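見学実習レポート 手持ちグリッパーによる作業データ収集の見学

Areeba Soomro(班員 Shazia Butt)

8月、夏期実習の一環として、Stotetportにある株式会社Werarの公開見学会に参加しました。参加者は14名で、私たちの学校からはShaziaさんと私の2名です。駅から思ったより遠く、坂道で汗だくになって着いたところ、受付の方がすぐに冷たい麦茶を出してくださって、それだけでもう来てよかったと思ってしまいました(レポートに書くことではないかもしれませんが、本当においしかったのです)。

午前は座学でした。同社のHashmiという研究計画では、ロボットに物のつかみ方や置き方を覚えさせるため、まず人間が同じ作業を何度も行い、その動きを記録しているそうです。私はロボットの見学といえば、腕が一人でてきぱき動くところを眺めるものと思い込んでいたので、人の手の話がこんなに長く続くことにまず驚きました。Shaziaさんは隣でずっとメモを取っていて、あとで見せてもらったら私の3倍は書いてありました。

午後はいよいよ作業場の見学です。担当の方が両手に1台ずつ黒いグリッパーを持ち、白い板を敷いた机に向かって、紙コップの作業を見せてくださいました。題材が紙コップというのがまた身近で、正直なところ最初は「これなら私にもすぐできそう」と思いました。ところが説明を聞くほど、そう簡単な話ではないとわかってきます。指なら触れただけでコップの柔らかさがわかるのに、道具を通すとその感覚がずいぶん遠くなるのだそうです。強く握ればへこむし、弱ければ滑る。担当の方も、慣れるまでは家でコーヒーを飲むときまでコップの持ち方を考えてしまったと笑っておられました。

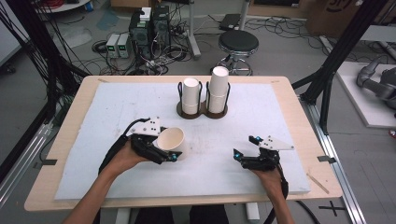

もう一つ印象に残ったのは、失敗した回の扱いです。その日の午前中だけでおよそ83回分を記録したそうですが、うまくいかなかった回もすぐには消さず、あとで見直して残すかどうかを決めるとのことでした。Shaziaさんが「きれいな動きだけ集めたほうがよいのでは」と質問すると、つかみ損ねてから持ち直す動きも大事な手本になる、というお返事でした。授業の実験では、私はいつも失敗した測定をこっそりなかったことにしたくなるので、少し耳が痛かったです。

質問の時間には、記録の整理に使っているDrolexという社内ツールの画面も見せていただきました。専門用語が多くて全部は理解できませんでしたが、作業ごとに名前を付ける規則が細かく決まっていて、ここは自分たちの班でもまねできそうです。後期の製作実習では、さっそくファイル名の付け方から班で相談するつもりです。お忙しい中、初歩的な質問にも一つ一つ丁寧に答えてくださったWerarの皆さまに、心よりお礼を申し上げます。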